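Workshop notebook, Scripture and Preaching Group
August, entry 5
Present: Velimir Mujić (chair), Shanti Upadhyay, Bhupendra Gautam, Vandana Nishad. Apologies from Mohit Bisht, who sent written comments.
Started 9:30 a.m.

Text under study: Jonah, chapters 3 and 4, for the harvest series. The drafts circulated beforehand were Shanti's outline for the first sermon and Bhupendra's notes on the plant.

Item 1. Where the reading should begin

The lectionary portion begins at 3:10, with God seeing what the people of Nineveh did. The group considered whether the congregation can follow Jonah's anger if they have not first heard his sermon. In most English versions that sermon is a single sentence. It contains no call to repent and no mention of mercy. Velimir asked that the reading be extended back to 3:1, and this was agreed. The added length is small, and the reader should be asked to pause before 4:1.

Mohit's comment, entered here as received: "The king gets off his throne, takes off his robe, and sits in ashes. It is one of the most complete acts of repentance in the prophets, and it is done by a foreign king on the strength of 'who knows?' Please do not hurry past 'who knows?'"

The group accepted the point. Shanti will rework her second section so that the king's words stand near the middle of the sermon. At present they are an aside.

Item 2. The anger of Jonah

Shanti read her draft aloud. It treats Jonah as a man offended by grace given to the wrong people, and it relies on 4:2, where he quotes back to God the old confession from Exodus 34: gracious, merciful, slow to anger. Bhupendra observed that Jonah leaves out the second half of that confession, the part on not clearing the guilty. He regards the omission as deliberate on the part of the writer. Vandana was less certain and noted that Joel 2:13 has the same shortened form, with the same closing words on relenting from evil. It may have been the common form in worship by that period. The question was left open. The sermon should not rest any weight on it.

There was a longer discussion of tone. The draft as read was severe toward Jonah. Velimir reminded the group that many who will hear it have been harmed by particular people and may find the forgiveness of Nineveh a hard doctrine. Assyria was a cruel power, and the first hearers of the book knew what it later did to Samaria. Jonah's complaint therefore deserves a fair hearing before it is answered. Shanti agreed to cut the paragraph comparing Jonah to a sulking child. She asked to keep the sentence on the booth he built east of the city, and the group had no objection.

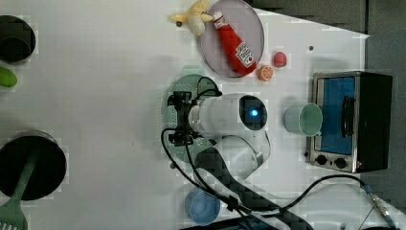
Arm over the table, ketchup bottle on the gray plate.

Item 3. The plant, the worm, and the wind

Bhupendra's notes run to 5 pages and will be filed with this entry. The main findings are as follows.

The same verb, usually rendered "appointed" or "provided," is used for the fish, the plant, the worm, and the east wind. The older pew edition obscures this by using different words in different places. If the preacher wishes to make the connection, it will need to be said aloud.

The plant itself cannot be identified with confidence. The castor bean and the gourd both have long histories in translation, and Augustine's letters record a disturbance in a church at Oea over Jerome's choice of "ivy." Vandana thought the story would hold attention. Velimir thought it would hold attention at the expense of the text. It is to be kept for the study evening.

Jonah is described as very glad only once in the book, and it is on account of the shade. Bhupendra proposes this as the turning point of the second sermon. The group found it persuasive. He was asked to set it next to 4:1, where the displeasure is stated just as strongly.

Item 4. The closing question

The book ends on a question addressed to Jonah, with no reply given. Mohit's written comments warned against supplying one. He has heard several sermons in which Jonah goes home a changed man, and the text does not say so. Shanti's draft had done something of the kind in its last lines, and she withdrew them.

On the phrase "and also many animals," opinions differed. Vandana takes it as seriously meant, in view of the beasts in sackcloth at 3:8, and as fitting for a harvest service. Velimir hears some irony in it. Both readings may be held. The sermon may end on the verse itself, read slowly, followed by silence.

Item 5. Study evening and materials

The Pathak Room is reserved for 7 p.m. It seats 85, which should be enough if the side doors are kept clear. Vandana will lead the first half on Jonah and Joel, and Bhupendra the second on the history of translation, including the matter of the ivy.

Printed study sheets: over 200 copies will be wanted for the two congregations together. Velimir will ask Hulten for a price. The sheet should carry the full text of both chapters, as several members have said they prefer to mark the page. Questions for discussion go on the reverse, with space left between them. The wording of the third question ("Whom would you rather God did not forgive?") was thought too blunt for a mixed group meeting for the first time. Vandana will offer another.

Prayers: the litany drafted last year for the harvest service may be used again with the petition for other nations restored. It had been cut for length. Shanti asked that the petition come before the thanksgiving for crops, and this was accepted.

Matters carried forward

Shanti to circulate a second draft of the first sermon.
Bhupendra to check the Septuagint at 3:4, where the warning is three days in place of forty, and advise whether it should be mentioned at all.
Vandana to revise the third question.
Mohit to be asked whether he will take the children's talk. If he is willing, the fish should be left to him entirely.

Closed with Psalm 130 at 11:45 a.m.

Added later, V.M.: Mohit has agreed to the children's talk. He asks whether the reading from 3:1 could be shared between two voices, with the king's decree given to the second. I see no difficulty and have written to Shanti accordingly.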